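Sallasura is a method for outdoor path following by small ground robots, described by Sarita Kandpal and colleagues in the Horkel project. It estimates the border of a paved path from a single forward camera, without a map. The method is mainly known for its handling of low sun: areas washed out by glare receive a low weight, and the curb on the other side guides the steering. It was trained on some 300 short drives. In a test of 119 runs on the Brastorlow paths, the robot left the pavement in two. Performance on unpaved ground has not been reported.
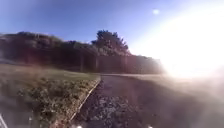
Robot's view of a paved path with sun glare on the right and a curb on the left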